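3.2 Textures domestiques et perception du relief

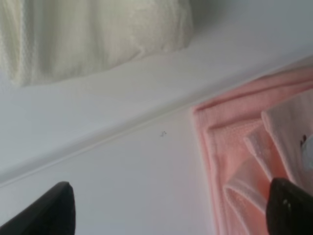

Figure 2. Textile crème à texture finement quadrillée, près d'une surface lisse et claire.

Les tissus à relief offrent un terrain d'étude merveilleux ! Leur dessin ne doit rien à la teinture : il naît de l'ombre que chaque creux reçoit, et il suffit de déplacer une lampe pour qu'un quadrillage presque effacé (comme celui de la figure 2) se durcisse ou disparaisse. Kwiatkowski avait déjà relevé cette fragilité chez les tisserands de Bratton, qui jugent leurs pièces près d'une fenêtre, le matin, en les inclinant de la main gauche.

Nous avons repris ce geste dans notre protocole. Les 31 participants ont examiné deux étoffes écrues, l'une en nid d'abeille, l'autre en maille serrée, d'abord sous un éclairage diffus, puis sous une lumière rasante. Ils devaient nommer l'armure et décrire la sensation qu'ils attendaient au toucher. La richesse du vocabulaire recueilli nous a enchantés : « gaufré », « mie de pain », « sable mouillé », et même, chez deux personnes, « givre ». Sous lumière diffuse, les réponses portaient surtout sur la souplesse et le poids supposé de l'étoffe ; sous lumière rasante, elles glissaient vers le grain, la rugosité, l'épaisseur du fil.

Ce glissement rejoint les observations de Hapeta et Nambiar sur les blancs cassés, où l'œil, privé de contraste coloré, s'attache à de très faibles dégradés. Il s'en écarte toutefois sur un point passionnant : nos participants habitués à coudre confondaient plus volontiers les deux étoffes, comme si leur expérience de la main prenait le pas sur l'indice visuel. Prendergast y voit un effet de consigne, hypothèse que nous examinons à la section 4 à partir des entretiens menés en janvier à Hikasham.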